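# Why Does My Reading Corner Feel So Nice? A Project on Light, Shade and Evening Reading

Benedicta Adjei, with Josué Caldeira and Mirela Rezende
Course project, Home and Environment, supervised by Washington Aguiar

I started this project with a question my grandmother asked me in April. She wanted to know why she could read for hours in her kitchen chair but got a headache after one chapter in the living room, where the light is much brighter. I had no answer, and it bugged me all the way home. When Mr. Aguiar asked for project topics I already had mine, and Josué and Mirela joined the same afternoon.

## What we wanted to find out

Our main question was simple: what makes a lamp comfortable to read by in the evening? We thought the answer would be "more light." Josué was so sure of this that he wrote it on the first page of our notebook and underlined it. We left it there, and I'm glad we did, because it's fun to look back at.

We split the question up. Mirela took lampshades, their shapes and what they do to the light. Josué took the position of the lamp compared to the reader and the page. I took the people part, meaning the reading sessions and the comment sheets. We all read up on the background together.

## Some background

Lamps for the home used to be flames, and a flame is small and bright. If you look straight at it, it's hard to see anything else for a moment. People put glass globes, paper and cloth in front of it, and when electric bulbs came along the shades stayed, for much the same reason. A bare bulb is unpleasant to look at. The word for this is glare, and it happens when one part of what you see is far brighter than the rest.

The amount of light that lands on a surface is measured in lux. Outdoors in full shade on a sunny day you can easily get well over 1000 lux, and a living room in the evening has only a small part of that. The strange thing is that both can feel fine! Our eyes adjust so well that we are terrible at guessing the real number. (Try it with a friend and a meter. We were all wildly off, every single time, and Josué was the worst.)

What the eye doesn't handle so well is having to adjust over and over. If the page is bright and the room behind it is black, your eyes have work to do each time you look up. We found this idea in two different library books and it ended up being the most useful thing we read.

## How we did it

We used one chair, one small table and three lamps, all borrowed. The first had a cone shade, wide at the bottom. The second had a tall drum shade. The third was a desk lamp with a metal hood that only sends light down. We put the same kind of warm bulb in all of them so that the shade would be the thing that changed.

Odair Moura lent us his light meter and showed us how to use it, which took longer than we expected - you have to hold it flat on the page and keep your own shadow out of the way. My sleeve ruined one whole evening of readings and we had to do them over.

Each reader sat down with a paperback and read until the timer rang. Then they moved on to the next lamp. We mixed up the order so that the last lamp wouldn't always get the tired readers. After each turn they filled in a sheet with two questions, one on how easy the page was to read and one on how the room felt. There was also a blank space for comments, and those comments turned out to be the best part of the whole project.

While Mirela was working on shades she began noticing them everywhere, and she filled a page of the notebook with different shapes and how much of the bulb each one covers from the side.

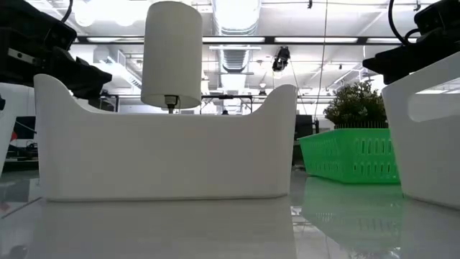

*Figure 1. A table lamp with a tall, cylindrical off-white shade, open at the bottom.*

A shade that is open at the bottom lets light straight down onto the table. If it's open at the top too, a second patch lands on the ceiling and comes back down very softly. A closed top keeps more of the light low. Mirela tested this by laying a piece of cardboard over the top of our drum shade for a minute (with the bulb only just switched on, and she took it off right away so nothing would heat up). The corners of the room went dark at once. We all said "oh!" at the same time.

## What we found

The metal desk lamp put the most light on the page: 235 lux where the book was. The drum shade gave 149 lux at the same spot. If Josué's sentence in the notebook had been right, the desk lamp should have won easily.

It didn't. Readers said the page was clear under the desk lamp, and a few called it the sharpest of all. On the question about the room, though, it came last. One person wrote "like being questioned by the police." Another wrote that she kept looking over her shoulder. The drum shade came first on that question, and on ease of reading it was very close to the desk lamp, so close that we don't think the difference means much.

The cone shade ended up in the middle. Several people liked it but complained about the bulb. When you sit low in the chair, you can see up under the wide edge, and then the bright spot is right there at the side of your eye. Josué had the idea of lowering the lamp by the thickness of a couple of books, and the complaints stopped. It's such a small change! He got quite excited and spent the rest of that evening moving the lamp up and down.

From his tests we can say this much:

- The bottom edge of the shade should be near eye level for the person sitting down.
- The lamp works better beside the reader than in front, especially with shiny paper.
- Left or right matters a lot if you write, since your hand throws a shadow, and hardly at all if you only read.

The shiny paper result came by accident. One reader had brought her own magazine and kept tilting it to get rid of a white streak. We hadn't planned for that, so we only tried it with her and with ourselves, and it needs a proper test.

## The room around the lamp

Near the end we tried one more thing. We put the desk lamp back and switched on a weak second lamp behind the chair, facing the wall. The reading on the page hardly changed, but the room felt like a different place. Readers who had disliked the desk lamp now said it was good, and one asked if we had changed the bulb.

This fits well with what the books said about eyes having to adjust. I also think it explains my grandmother's kitchen. She has a plain lamp by the chair, light walls and a small light over the stove that she never turns off. Her living room has one strong lamp pointed at the sofa and dark curtains all around. When I told her, she said she'd known the curtains were the problem, and she has since moved a lamp over there to try it out.

## Problems and things we would change

Our readers were all family or people from school, so they may have been too nice to us. Most were also our age, and older eyes need more light, so the results for my grandmother's age group could look different. I'd love to repeat the whole thing with older readers.

We also only used warm bulbs. Mirela wants to compare warm and cool ones next, and she has already drawn up the sheet. The meter should be on a small stand so that no sleeves get near it. And the timer was too short - in a short turn nobody gets a headache, and the headache was where all of this began.

## Thanks

Thank you to Odair Moura for the meter and for his patience, to Mr. Aguiar for letting us stay late with the lights off, and to everyone who sat in the chair. The notebook with all the readings and comment sheets is in the classroom cabinet if anyone wants to carry on with it.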